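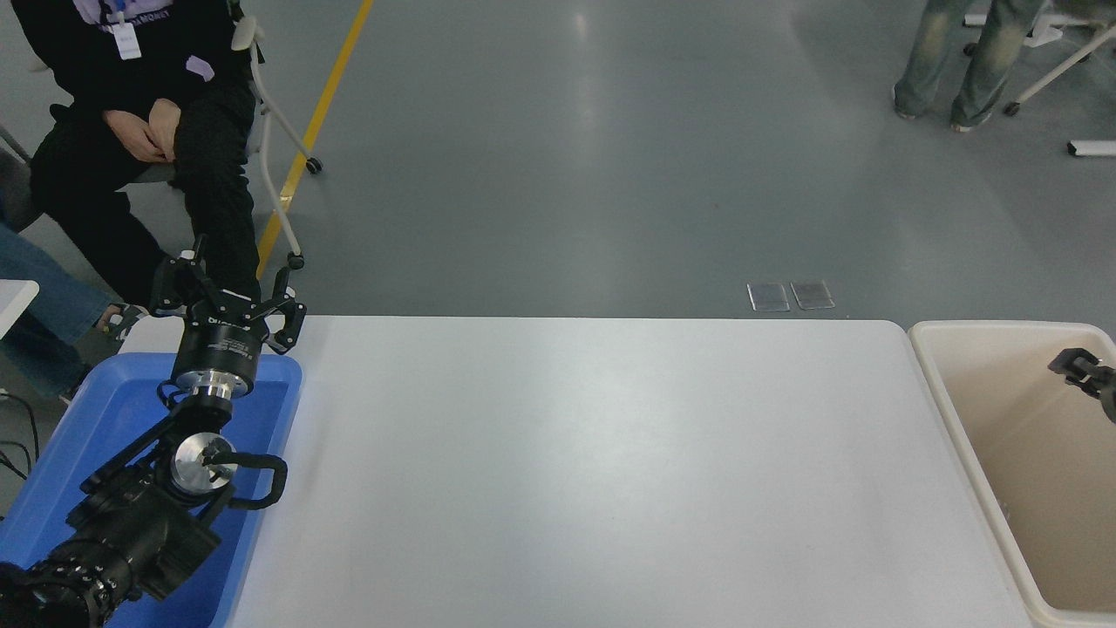
Light-up wristbands half not responding, show is in August

Posted in Event Lighting & Effects

Cillian Flanagan
Hi all. Doing lights for an outdoor concert in Dornport, first time using LED wristbands. We got 2,967 of them, radio controlled, one transmitter. Tested a box in the parking lot last night and maybe half lit up when I hit the red cue. Rest did nothing, or came on a few seconds late. Pulled the battery tabs on all of them, checked twice. Tried moving closer, no real change. Is it the transmitter or did we get a bad batch? Also the zones make no sense to me, the manual is one page and it's mostly pictures. Stage is at the low end of the field if that matters.

Liam Cullinane
Had this at the Rastton fireworks night. Check the group number first. Ours shipped in 3 groups and the controller only talks to group 1 till you switch it to ALL. Hold the group button down until the light goes solid, then send red again. If the dead ones wake up you're done.

The late ones are a different thing. They go to sleep to save battery and only listen every so often. Send a wake cue and wait a bit before your first real color. I run a dim white for a full song before I need them, nobody in the crowd minds.

For the field, get the antenna UP. On a stand, over head height, pointing straight up. People are basically bags of water and they eat the signal. Low end of the field is the worst spot for it, put it at the sound desk if they'll let you. And do the test with fresh ones out of differnt boxes, not the same box over and over.

McGrath
bad batch. send them back

Gorerero
What Liam said about groups. Also what channel is your transmitter on? If the wireless mics are close by in frequency you'll get dropouts that look just like dead bands. Ours was on 13 and moving it fixed most of it. Ask the sound guy for his list before you pick one. Keep 2 spare batteries for the transmitter taped to teh case, ours died in the encore.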